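The year I tried to learn the names of clouds

In March I decided I was going to become a person who knows about clouds. I had turned 39, which is old enough to need a hobby and too young for bowls, and I'd reached the point where I could identify precisely two: the fluffy ones and the grey lid.

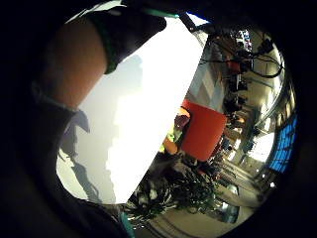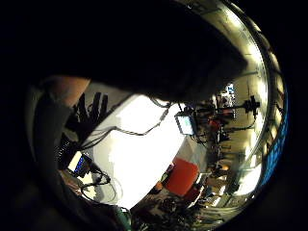 What the book said

The book was second-hand and cost five pounds from the shop on Okafor Street. It explains that there are ten basic types of cloud, and then spends the remaining chapters taking that back. Each of the ten has species, and the species have varieties, and a variety can have something hanging off it with its own Latin name. I had gone in hoping for a sort of menu and come out with the tax code.

I did like the Latin. Cumulus just means heap. Stratus means a layer, cirrus is a curl of hair, and nimbus gets stuck on whenever it's raining on you. Once you have those four you can bluff nearly anything. I stood at the bus stop and said "stratocumulus" out loud to a woman with a pushchair, and she moved further along the shelter.

What the sky said

The trouble is that clouds in books hold still. I would look up, decide on altocumulus, look down to find the page, and by the time I looked up again it had gone off to be something else. The book suggests holding your hand out at arm's length to judge the size of the lumps. Wider than your three middle fingers, and it's probably stratocumulus. Between one and three, altocumulus. Smaller than one, cirrocumulus, and you may feel smug. I did this a great deal in the car park at work and was waved back to by several colleagues.

There's also the matter of height. High cloud, middle cloud, low cloud, all very sensible until you try to tell which is which from the ground with nothing to compare it to. I climbed Wolus Hill to get a better view. It took me most of a morning, and the sign at the top informed me that I had gained 1,021 feet, or next to nothing in cirrus terms. I ate a cheese roll inside what I later decided had been stratus. It felt like being breathed on.

The Omoregie method

It was Tamunoemi Omoregie who got me unstuck. She sails, so she has a practical interest in not being killed by weather, and she has no patience with Latin at all. Her advice was to stop naming things and look at which way they were going. Wisps coming in from the west and thickening up, bring the washing in tomorrow. Heaps that grow taller than they are wide before lunch, bring it in now.

I've been doing that since, and I'm right slightly more often than the forecast on my phone, which thinks I live in Varnent. I still write the proper names down in the evening, in pencil. Last night's says "altostratus" and then, a bit lower, "or lid".

The next chapter is on fog. I've read the first page and it seems fog is also a cloud, so that's the bus stop to do again.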